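Bimanual whiteboard task: leader arms or kinesthetic for the demos?
Teleoperation and Demonstration > Data Collection

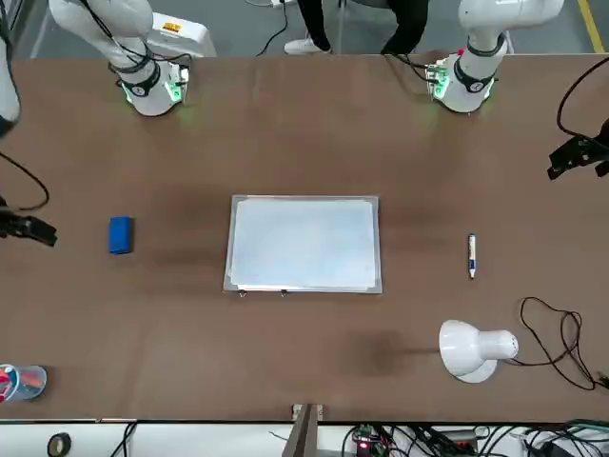

Start layout: eraser left, board center, marker right.

dorsal_fin
Posted November 19, 2021

We are collecting demonstrations for a two-arm task. One gripper picks up the marker, the other holds the whiteboard by its edge, a short line is drawn, the marker goes back down, the eraser comes up, the line is wiped. Target is 192 clean episodes.

So far we have used leader arms (Zikley, stock handles). The drawing part is fine. The wiping part is poor. The operator has no force feedback, so the eraser is either hovering over the board or pushing it across the table. I am considering switching to kinesthetic teaching for the wipe only, in gravity compensation, with someone moving the arm by hand. Has anyone mixed the two in one dataset?

tq_offset
Don't mix them. With hand guiding, the operator's arms end up in the camera view and the policy will use them. You also lose the action signal. With leader arms you record what was commanded and what was reached, and the gap between the two is your contact information. With hand guiding you only have where the arm went.

marl0w
Disagree in part. We did hand-guided wiping on an Eko arm and then replayed each trajectory with the person out of view. The images were recorded during the replay only. Contact was more even than anything we got by remote control. It costs you double the time per episode.

tq_offset
Replay works if the start state is identical. A marker that rolls 12 mm between the teaching pass and the replay gives you a bad episode, and you will not notice until you look at the video.

marl0w
For a marker, yes. The eraser lies flat and does not roll. He asked about the wipe.

grit_400
Before changing the method I would fix the board. If it slides when pushed, every operator will learn to press too lightly, and the hovering follows from that. Are those two clips on the bottom edge holding it to anything?

dorsal_fin
No, they only hold the paper to the board. The board is free on the table. The holding gripper is supposed to keep it in place, and keeping that in the task was the point of using two arms.

grit_400
Then put a thin rubber sheet under it. The gripper still has to hold it, but a small error does not end the episode.

pelican_case
Two things unrelated to the wipe.

The lamp at the lower right has its cord lying in coils on the right side of the table. If the right-hand gripper comes in low for the marker it can catch that cord. Tape it down or move the lamp off the table.

Also, which arm do you call left? In your picture the robot's left arm is on the right. We had 1000 episodes labeled from the camera side and the config written from the robot side. Sorting that out took most of November.

dorsal_fin
Robot side for both. The left arm takes the marker, the right arm takes the eraser. Cord noted.

tq_offset
What is your control gain on the followers? If it is the Hosoda default it is stiff, and a small position error below the board surface turns into a large push. Lower it for the wipe and let the operator aim a few millimeters under the surface. That gets you most of what hand guiding would, and the data stays in one format.

dorsal_fin
Default, yes. I had not touched it.

marl0w
That is a fair suggestion and cheaper than mine. I would still record a small hand-guided set to compare.

dorsal_fin
Ran a first batch with the gain halved on the wrist and elbow joints, rubber under the board, cord taped. The hovering is mostly gone. The line is not always fully erased at the end of the stroke, where the operator lifts too early. Episode 3831 in our numbering is the first one I would keep without trimming.

grit_400
Lifting early is an operator habit. Have them count to two before they lift.

pelican_case
Or draw the line farther from the frame. They may be lifting to avoid it.

dorsal_fin
Will try the line position first. If that does not help I will do the replay test with the Druvach logger and post the force plots in this thread.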